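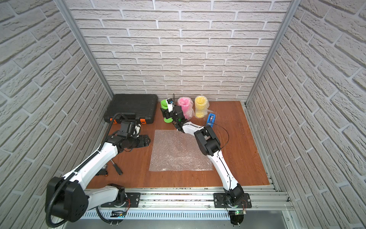
3.2 Packing materials and items

Fragile household goods were packed using bubble wrap from one supplier, Zonel. The items differed in shape, and the bright green cup, standing on a round base, was among the harder ones to wrap evenly. A black hard-shell toolbox needed no padding. Our log of 1,763 packed items (Endale and Heo) lists stemmed pieces separately.

Sheets were laid flat on a wooden surface before wrapping. Small round bubbles in staggered rows make it easy to fold along a line. 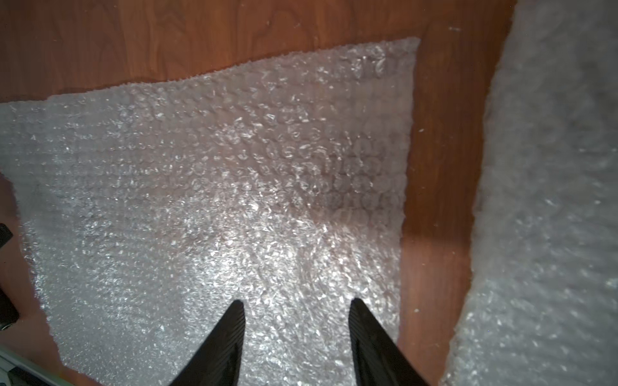

3.3 Sheet size

Large sheets were kept for stemmed glasses and smaller pieces for compact items. Figure 3 shows both sizes, with a yellow item at the smaller piece.

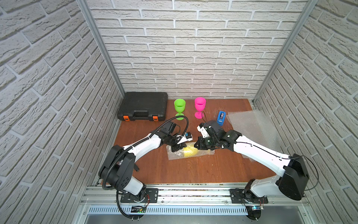

Tâm Tôn, commenting on an earlier draft, asked whether two small pieces would protect a stem better than one large sheet. We tried this with 55 glasses, and 7 had to be wrapped again.

Large sheets also bunch up, and the colour of the item can be hard to make out under several layers. 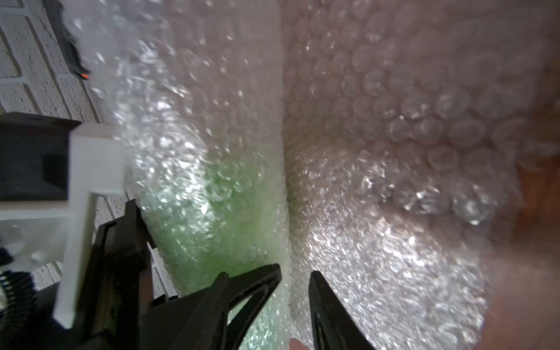
For that reason we labelled each parcel on the outside before it went into a box.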